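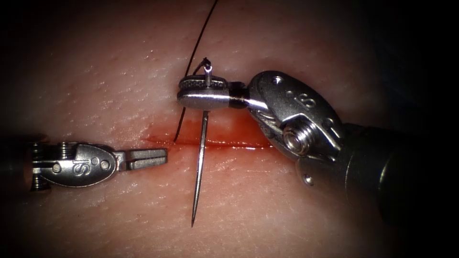
Week 8: Closing a straight wound with simple interrupted sutures

Most people arrive at this session believing that suturing is about knots. Knots are week 9. This week is about the needle, and about the tissue, which has opinions. You will be closing a short straight incision in a synthetic pad, and the pad will look sorry for itself before you have laid a finger on it. Bright red along the cut, thickest down the right half, and a pink smear above and below where the colour has wandered. Do not be put off by the mess, and do not spend your first ten minutes dabbing at it. Dab once, find the two edges, and get on with it.

Before you start

Read the Trosier notes on needle geometry if you skipped them in February. The short version: a curved needle wants to travel along its own curve. Everything that goes wrong in your first attempt will come from asking it to travel in a straight line instead.

Pads are the Brodora soft tissue type, one per pair. Both faces are usable. The lab went through 2,593 of them in the last two years, a figure the stores people quote at me whenever I ask for more, so please turn yours over before declaring it finished. Pads with a previous student's handiwork in them are perfectly good for practising needle entry, and instructive in other ways.

Thread is black for this exercise. You will be grateful for the colour when you are trying to find the tail against a pale surface, and less grateful when I can see your spacing from across the room.

Loading the needle

Grip it in the needle driver somewhere past the midpoint, toward the end where the thread joins. Too near the point and you have nothing left to push with. Too near the swage and the needle will bend, and you will say the pad is tough. The pad is not tough.

The needle should sit square to the jaws for now. There are good reasons to angle it and we shall get to them with the Hsueh exercises, by which time you will have angled it by accident often enough to have a feeling for the matter.

Keep the thread out of the way before you enter. Let it trail off away from the wound, up and behind the needle. A loop lying across the incision will be sewn into the incision. I have a drawer of examples.

The other hand

The grasper is the instrument everyone forgets they are holding. Its job is to present the edge of the tissue, lightly, so that the needle can go in at a right angle to the surface. Bring it in low and nearly flat, jaws a little open, and hold it just short of the end of the cut until you need it. Then take a small bite of the edge and lift.

Lift means lift. It does not mean pinch, drag, twist or wring. Serrated jaws leave a record of how hard you squeezed, and the pad keeps that record for the marker.

Taking the bite

1. Choose your entry point, and look at it for longer than feels necessary.
2. Enter with the point perpendicular to the surface.
3. Rotate. The movement is a turn of the wrist, with no forward shove in it at all.
4. Come out in the wound, and check the depth.
5. Re-grip if you need to. Confident students insist on crossing both edges in one go. Some of them can.
6. Enter the opposite edge at the same depth and come out at the same distance from the cut as you went in.
7. Draw the thread through slowly, following the curve, and stop while you still have a tail.

Start at the middle of the wound, then halve what is left on each side. If you begin at one end and march to the other, you will arrive with one edge longer than the other and a little pucker of surplus at the finish, known in the trade as a dog ear and known in this lab as "it was like that when I got it".

Common faults

Edges rolled inward: your bite was too shallow or too near the cut. Colour oozing along the line is no guide either way, so look at the edges themselves.

Edges heaped up and blanched: too tight. We are bringing them together, not punishing them.

Pad torn at the entry point: see "Rotate", above. Read it twice.

Needle missing: stop, say so out loud, and nobody at your bench moves their hands until it turns up. This is the only item on the sheet I have no sense of humour about.

Assessment

The exercise is marked out of 100 and counts toward your practical folder. Spacing and depth carry most of the marks. Speed carries none, though every year somebody finishes first and sits back with folded arms.

Attach a reflection of no more than 500 words to the Kamness sheet. "It went well" is three of them. Tell me which stitch you would take out and redo, and how you would place it the second time.

Due 30 June 2020, in the grey box outside the lab. Sharps do not go in the grey box.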